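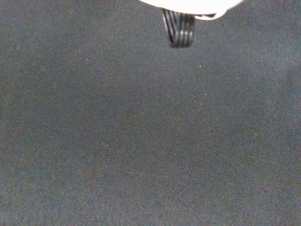
TEXTILES 141: Looking at Cloth
Handout 3, plain grounds and dark grays
Instructor: Hye-jin Seo. Lab: Eun-seong Tak, room 138

Read before lab. Bring the hand lens and a soft pencil, no pens near the swatches.

Why start with plain cloth
No print to hide behind. Everything you write down has to come from weave, surface, color. Most people write "gray, flat" and stop. Don't stop.

Words you need
Warp: yarns running the length of the loom.
Weft: yarns going across, over and under the warp.
Plain weave: over one, under one, all the way. Twill: the crossings step over by one each row so you get a diagonal.
Matte: light scatters off the surface. Satin is the opposite case, long floats, shine.
Hand: how it feels. Needs fingers, can't be read off a picture. Same for weight.
Ground: the cloth as background, before any print or stitching goes on.

Charcoal is not one color
Look at a charcoal woven fabric lying flat and you'll often find a bluish patch next to a warmer, browner one. Possible causes, and you usually can't tell which by eye:
- mixed yarns, two or more shades spun or woven together
- uneven dye uptake
- the light in the room (window on one side, lamp on the other)
- the camera, if you are working from a photo
Write down the shift first. Cause goes in a separate column, with a question mark. Drendholm swatch is good practice for this, turn it a quarter turn and look again. If the warm patch stays put while the cloth turns, suspect the light.

Laying out
Flat, no folds, smooth from the middle outward with the side of the hand. Don't pull. Pulling on the bias skews the grain and then your yarn count is wrong. Creased pieces get steamed from the back and left to cool before you mesure anything.

Yarn count, short version
Lens on the cloth, line up one edge with a warp yarn. Count warp in one inch, then weft. Three spots, not near the selvage. Average. Dark cloth is hard on the eyes so put the desk lamp low and to the side, the ridges show up better.

Swatches for this week
Skamitz, card 806. Fine even weave, start here.
Drendholm, card 300. Color shift.
Yeom, no card yet, ask Eun-seong.
Giltance is out on loan till November, skip that line on the sheet.

Write-up
One page. Order: weave, surface, color, condition. Nearly 300 words is fine, more is ok if you have somthing to say. "Fine" and "coarse" only count next to a comparison, so say finer than what.
Leave the write-up in the tray outside 138 by 4 pm, swatches go back in their sleeves face up.

Next: twills, and reading the diagonal from both sides.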